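Welus Funeral Directors
About us | Arranging a funeral | Memorial notices | Vacancies | Contact

We use cookies to keep this site working and to count visits. Accept all | Manage settings

Vacancies > Office and records > Memorial Notices Editor

Memorial Notices Editor (part-time, permanent)

Reference: 769
Posted: September 2023
Location: Sonumley office, with some home working after probation
Reports to: Macarena Cisternas, Head of Family Records

Welus wishes to appoint an editor to prepare death notices, obituaries and orders of service for families using our Sonumley and Ingvarsson branches. The post is new. The work has until now been divided between the funeral arrangers, who will continue to take first details from families but will no longer draft or proof the text.

The postholder will work from an intake form completed by the arranger, from notes or letters supplied by relatives, and from one telephone call with the family's named contact. The text is then drafted, checked, sent for approval and placed with the newspapers and websites the family has chosen.

Main duties

Draft obituaries of up to 3000 characters from the intake form and supporting notes.

Check full names, former surnames, dates, places and the order of surviving relatives against the documents held on file. Where a document and a relative disagree, the query goes back to the named contact in writing.

Edit text written by families. Edits are limited to spelling, punctuation, names, dates and length unless the family asks for more. The family's choice of words for death, faith and relationships is kept.

Prepare service details, including times, venues, donation wording and dress requests, and confirm each with the arranger before release.

Enter approved notices in Lullby, our case and notices system, and record the approval against the correct version.

Handle corrections. A published error is logged on the day it is reported and a corrected notice is submitted to each outlet by the next deadline.

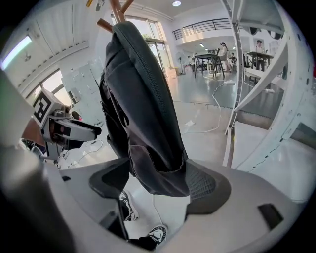
An obituary is written from whatever the family can supply, and the amount varies a great deal. Some contacts send four typed pages with a full work history. Others give a date of birth, a date of death and a few remarks made over the telephone. The editor must be able to ask short, factual questions that bring out usable detail without turning the call into an interview. Questions about ordinary belongings often work better than questions about character: a dark grey jacket on a wooden coat rack may lead to a trade, a club, a regular walk or a long habit of leaving the house at the same hour. The answer is noted as given and used only if the contact agrees. Nothing is added to fill space, and a short notice is acceptable.

Essential requirements

Experience of editing or proofreading for publication, in any field.

Accurate written English and a sound grasp of British punctuation.

A clear telephone manner, including with callers who are distressed or who disagree with one another.

Ability to keep several notices in progress against different deadlines.

Care with personal data. Case notes may not be kept on private devices.

Desirable

Knowledge of local newspaper deadlines and line charges. A second language. Familiarity with the customs of more than one faith, and with non-religious services. Training in Lullby will be given.

Terms

The post is for three days a week, to be agreed with the successful applicant. Office hours apply and there is no on-call duty. Annual leave is 14 days plus public holidays, which has already been adjusted for part-time hours. The probation period is six months. Salary is set by the records scale and will be confirmed to shortlisted applicants before interview.

How to apply

Send a CV and a covering letter of one page to Macarena Cisternas at the Sonumley office, quoting the reference above. Please don't send samples of real notices that name living relatives.

Shortlisted applicants will be asked to complete a paid editing exercise. It consists of an intake form, a set of handwritten notes and a draft containing errors of date and kinship. It may be done at home or at the office. Interviews will follow at Sonumley and will include a short practice telephone call.

Applicants who were considered for the arranger post in June may apply again and need only send a new covering letter.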